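**Koltance withdraws grip-confirmation release after simulated crockery goes to the floor**

*For immediate release. Please note that no real dishes are involved at any point below.*

HUDESITZ, April: Koltance today withdrew version 2 of Sonov, its grasp-monitoring software for household manipulators, after internal testing found that the program could report a secure hold on an object it had already let go of. The company is asking everyone with a copy to go back to the previous version until a corrected release is ready.

The fault was found in simulation. It has not been reported from any physical arm, and Koltance would like to keep it that way, hence this announcement, which the marketing department has asked us to describe as "proactive."

Sonov has one job. Once a gripper closes, it decides whether the thing between the fingers is held well enough to be lifted, carried and put down. It tells the arm yes or no. In version 2 the answer was frequently yes, and the arm, having no reason to doubt a colleague, carried on. 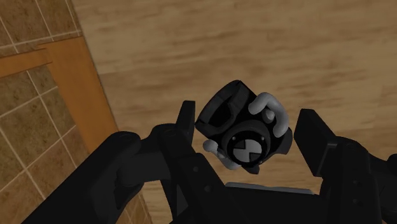 *A simulated gripper holding a black cylindrical object with a curved gray handle. Render: Koltance.*

**What went wrong**

Version 2 introduced a shortcut. The older software checks finger contact continuously through a lift. The new one checked at the moment of closing, stored the result, and was supposed to throw that result away whenever the fingers moved. A change made late in development meant that very small finger movements no longer counted as movement. An object could creep along the pads a little at a time, leave them altogether, and still be listed as present.

Engineers ran 1000 simulated lifts on the release candidate before it shipped, and all of them passed. This was the cause of some celebration, and there was a cake. The difficulty was that the pass mark was being read from Sonov's own report. When the same lifts were replayed on a Saturday by test engineer Ya-wen Yeh, who scored them on where the object had ended up, the figures were less festive.

"I had a log telling me the grasp was good and a floor telling me something else," said Yeh. "I went with the floor."

Yeh's replay used the standard kitchen set from the company's Wasilewska scene library, a collection of furnished rooms in which arms are asked to pick up the sort of things people leave lying about. Objects with awkward shapes did badly, as expected. So did plain ones held by an edge, where a small slip has a long way to turn into a large one.
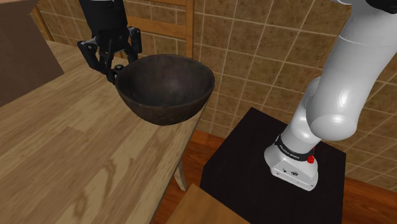 Rim grasps have accordingly been singled out in the advice to customers. A vessel pinched at one side puts its weight well off to the other, and it will rotate in the fingers before it falls. The older software catches that rotation and halts the arm. Version 2 regarded it as none of its business.

**Why this is a safety matter**

A dropped virtual bowl costs nothing and can be restored with a keystroke. A dropped real one may be full of soup. Koltance's greater concern, though, is what the arm does next. A manipulator that believes it is loaded will move at its loaded speed, avoid closing its fingers, and go through the motions of placing an object that is now somewhere underfoot. Anyone reaching in to pick up the pieces would be doing so beside an arm with no idea that anything had happened.

For that reason the fault has been given the company's highest internal severity rating. There was a brief discussion about whether a purely simulated failure could qualify. Kwok-wai Ng, head of product safety, brought it to a close.

"We simulate things so that we can be alarmed early," said Ng. "It seemed a waste not to be alarmed."

**What customers should do**

- Stop any unattended work on arms running version 2.
- Reinstall the previous version from the customer portal. Saved grasp settings will carry over.
- Treat any grasp log produced by version 2 as unverified, including the flattering ones.
- Keep people out of the arm's reach until the reinstall has been checked with a test lift.

Installations that never left the previous version are unaffected. Their owners have ignored 2 reminder emails urging them to upgrade, and Koltance thanks them for their neglect.

**What Koltance is doing**

The stored result is being removed and continuous checking restored. Test scoring has been moved to a separate program that takes object positions directly from the simulator and does not ask Sonov for its opinion. The corrected release will need to complete 2000 lifts under the new scoring, 500 of them rim grasps, before it leaves the building.

Development lead Preben Snorradóttir acknowledged that the original arrangement had been a poor one. "We let the software mark its own homework," Snorradóttir said. "It's a very confident piece of software. I apologise to our customers, and to Ya-wen, whose weekend it was."

No date has been set for the corrected release. The last one had a date, and Koltance believes this was part of the problem. A written account of the fault, including the replayed results, will be sent to all registered customers and made available to anyone else who asks.

**About Koltance**

Koltance develops monitoring software for robotic arms in homes, care settings and small commercial kitchens. Its head office and test centre are in Hudesitz.

**Media enquiries:** Bronisława Wróbel, Communications, Koltance. Interviews with Ya-wen Yeh can be arranged on weekdays only.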